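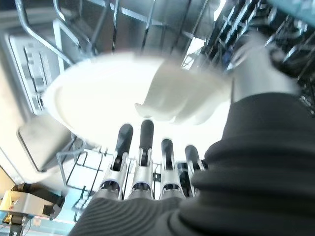 Two evenings gone on the wrist sleeve and I'm calling it done. Notes before I forget everything, because last time I didn't write anything down and had to work out my own wiring from scratch. Never again.

Where we are: the hand works. The arm mostly works. The dishwasher job is the one I picked back in the spring as the target and it's still the target, plates first, then bowls, then mugs if I live that long. Cutlery can wait for a different lifetime.

The sleeve first. The old one was a bit of cut-up wetsuit and it bunched at the elbow end every time the forearm rolled, then pulled the camera lead tight, then the picture went. New one is ribbed, dark grey, meant for covering machine slides I think, got it off the end-of-roll bin at Cusport for not much. It folds up on itself when the wrist bends and that's all I wanted. Downside - it's fat. From the wrist camera you lose a big chunk of the view on the right. I can live with that for plates. Not sure about mugs.

Fixing it on: first go was cable ties, which bit into the fabric and left a hard lump right where the cuff needs to slide. Second go was a hose clip. Worse. Third go was a wide strip of elastic sewn into a loop, and it's still on. I can't sew, it looks like a dog did it, moving on.

Fingers. I went with the Osell joints after all. I'd been putting it off over the price and kept printing my own, and my own kept going slack after a few days of use. The metal ones have proper pins. You can get at the linkages with a normal small screwdriver without taking the whole palm apart, which with the printed hand was an hour every time. The black tips are mine. Poured them in the kitchen, four good ones out of a great many bad ones. Bubbles mostly. If you pour slowly down one side of the mould and leave it alone it comes out fine, if you poke at it like I did it doesn't.

Softer tips grip better on a rim but they also drag on the rack wires and then the finger gets left behind while the rest of the hand carries on. Harder tips don't drag, and the plate slides. I'm somewhere in the middle now. Slightly too soft still.

So, plates. Big white dinner plates, the shiny sort, and they are a pain for the camera. With the kitchen light on the underside of a plate just goes white, no edge, nothing, and the software decides there is no plate. Tried turning the light off, then it couldn't see the rack. Tried fixing the exposure by hand and that got me most of the way. The bit that works is the rim, there's usually a thin line of it you can pick out on one side, so I've stopped asking it to find plates and I ask it to find a curve. Much happier.

Numbers, for those who like them. I did 30 goes at the same plate in the same slot with the exposure left on auto, then another 30 with it fixed. Auto was miserable, I stopped writing down the misses. Fixed was decent, and most of the ones it fluffed were the fingers coming up short, so not a camera problem at all. That's the next job.

About the fingers coming up short. The two on the left reach higher than the other two when the hand comes up from underneath, so you get a sort of staircase, and if the wrist is tipped even a little the low ones never touch. I thought this was a setting out problem and spent ages moving zero points about. Partly it was. But mostly it's the angle I come in at. Coming up from the lower rack the forearm has to lean over to miss the top rack, and the lean is what does it. More wrist travel would cure it and I haven't got more wrist travel. Options:

Come in from the side. Needs the arm on the other side of the door, which means moving the base, which means moving the bin and the recycling and probably getting told off.

Curl the left fingers early so all four arrive together. Just code. Trying this first obviously.

Take the top rack out. Cheating.

The base. It's still the board clamped to the worktop with the heavy stand bolted through. I keep meaning to do it properly. It moved 3 mm over one evening, which I only found because the plate slots had all apparently shuffled sideways, and I spent far too long blaming the camera for that as well. There's now a pencil line drawn round the foot of the stand and I check it before I switch on. Low tech. Works.

Power supply: the Trarix one is fine. Gets warm. The fan is loud enough that you can't have the radio on quietly. If anyone has swapped the fan on one of these let me know what fits, I don't want to open it up and find it's some odd size.

Controller is running Um, same as before, same version as before, I am not updating it. I updated it in the middle of the last build and lost a weekend. The one thing I did change was the speed limit, set at 200 mm a second now when the hand's anywhere near the machine. It feels slow when you're standing there. It felt very slow until I ran it at the old speed and it hit the rack hard enough to lift the wheels out of the runner. So, 200.

Also - gloves. White gloves for handling the plates during tests, the thin cotton ones. Finger marks show up as dark smears in the exposure setting I'm using and I got fed up of wiping. They're cheap and come in a pack big enough to last for ever. They do get grubby at the tips.

Spend so far, not counting things I already had, is £398. I said I'd stop at three hundred. The joints were the bulk of it. The sleeve was next to nothing and the silicone I'd rather not add up again, half of it's in the bin in the shape of wonky fingers.

Things still to do, no order:

Curl timing, see above.

Shorter camera lead. There's a loop of spare that catches on the rack handle if the arm comes out at an angle.

Find out why the third finger clicks. It's not the pin, I've had the pin out. Could be the little link behind it. Only clicks when it's closing.

Emergency stop is on the wrong side of the sink. Move it before doing anything else really.

Bowls. I had one quick try and the fingers went straight under the lip and stuck there, had to kill the power and unpick it by hand. So bowls need some thought.

I was asked in the comments last time if I'd share the mould files. Yes, once I've sorted the draft angle, at the moment you need a knife to get the tips out and I've already done my thumb once. Should be up in November. If it isn't, nag me.

Off to run the curl thing with the lights off and see what it hits.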